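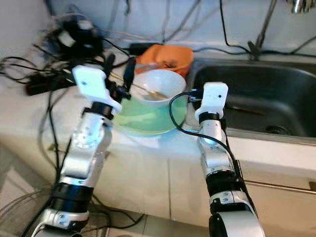 Laborbuch Zweiarmstation Küche
Eintrag vom 11.11.2019
Verfasserin: Ingvild Amundsen
Verteiler: Cirilo Quezada, Maricruz Tapia; Braulio Trujillo zur Kenntnis

Betreff: Unzulässiger Kraftanstieg bei der beidarmigen Handhabung von Schüsseln, Schutzabschaltung rechts ohne Mitnahme des linken Arms

1. Anlass

Im Rahmen der Versuchsreihe Avatach wurde die Übergabe und gemeinsame Führung von Geschirrteilen geprüft. Bei Durchlauf 14 löste die Kraftüberwachung des rechten Arms aus. Der rechte Arm ging bestimmungsgemäß in den gesicherten Halt. Der linke Arm führte seine Bahn dagegen weiter aus und zog die Schüssel gegen den stehenden rechten Greifer. Die Verfasserin betätigte den Not-Halt. Personen befanden sich nicht im Arbeitsbereich, ein Sachschaden ist nicht eingetreten. Der Vorgang wird gleichwohl als sicherheitsrelevant eingestuft, da die Kopplung beider Arme im Störungsfall Bestandteil der Freigabe vom April war.

2. Feststellungen

Die Protokolldatei des Koordinationsrechners (Korier, Stand der Freigabe) wurde unmittelbar nach dem Ereignis gesichert. Daraus ergibt sich folgender Ablauf: Der Grenzwert von 80 N wurde am rechten Handgelenk überschritten, die Haltmeldung wurde vom rechten Regler abgesetzt und vom Koordinationsrechner auch empfangen. Eine Weitergabe an den linken Regler ist nicht verzeichnet. Stattdessen enthält das Protokoll einen Eintrag über eine Zeitüberschreitung von 2000 ms auf der Kopplungsleitung, im Anschluss daran eine Neuanmeldung des linken Reglers. Während dieser Zeit arbeitete der linke Arm die bereits gepufferten Bahnpunkte ab.

Der eigentliche Kraftanstieg ist davon zu trennen. Greifen zwei Arme ein starres Teil, so bilden sie mit diesem eine geschlossene kinematische Kette; bereits geringe Abweichungen der Sollbahnen gegeneinander werden als Zwangskraft in das Werkstück eingeleitet. Die Schüssel steht in einem flachen grünen Teller auf der Arbeitsplatte, die Greifer beider Arme sind auf sie zu gerichtet, und beim Anheben bleibt das Teil nur knapp darüber. Für eine Ausgleichsbewegung nach unten bleibt in einer solchen Lage wenig Weg. Nach Auffassung der Verfasserin ist die Nachgiebigkeitsregelung quer zur Verbindungslinie der Greifer zu steif eingestellt.
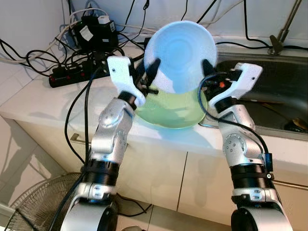

Die Leitungsführung wurde als mögliche Ursache der Zeitüberschreitung gesondert betrachtet. M. Tapia wies darauf hin, dass die Kopplungsleitung seit dem letzten Umbau gemeinsam mit den Netzzuleitungen verlegt ist. Auf der Arbeitsplatte liegen links hinten die schwarze Steckdosenleiste und ein dichtes Gewirr schwarzer und weißer Kabel, das sich an der Wand fortsetzt; einzelne Adern lassen sich dort ohne Freilegen nicht zuordnen. Eine Einkopplung aus den Netzleitungen ist damit weder belegt noch ausgeschlossen. Ebenso offen ist, ob eine Steckverbindung unter Zug steht, wenn der linke Arm weit nach vorn ausgestreckt wird.

3. Sofortmaßnahmen

Der beidarmige Betrieb ist bis auf Weiteres gesperrt. Einarmige Versuche bleiben mit verminderter Geschwindigkeit zulässig, sofern der jeweils andere Arm abgeschaltet ist. Die Sperre ist im Bedienprogramm hinterlegt und kann nur durch C. Quezada aufgehoben werden.

Die Kraftaufnehmer beider Handgelenke wurden im unbelasteten Zustand abgeglichen. Der rechte Aufnehmer zeigte keine Auffälligkeit. Beim linken wurde eine Nullpunktabweichung von 2 N festgestellt und korrigiert. Als Erklärung für den Kraftanstieg reicht dieser Wert nicht aus.

4. Offene Punkte

Kopplungsleitung getrennt verlegen, beidseitig kennzeichnen, Stecker auf festen Sitz prüfen (Tapia).

Verhalten des linken Reglers bei Verbindungsverlust klären. Gefordert ist ein selbsttätiger Halt ohne Abarbeitung des Puffers. Anfrage an Sandoval ist gestellt, Ansprechpartnerin dort ist Estrella Hinojosa (Quezada).

Störungsfall ohne Werkstück nachstellen: Kopplungsleitung während langsamer Parallelfahrt trennen, Nachlauf beider Arme aufzeichnen (Amundsen, Quezada). Durchführung nur zu zweit, eine Person am Not-Halt.

Steifigkeit in Querrichtung neu einstellen, zunächst in der Simulation. Parameterstand Truluron als Ausgangspunkt verwenden, nicht den Stand der Freigabe.

Nachtrag: Die Protokolldatei liegt im Projektverzeichnis unter »Störungen«. Der Zeitstempel des linken Reglers ist wegen der Neuanmeldung zurückgesetzt; beim Auswerten die Zeitbasis des Koordinationsrechners verwenden.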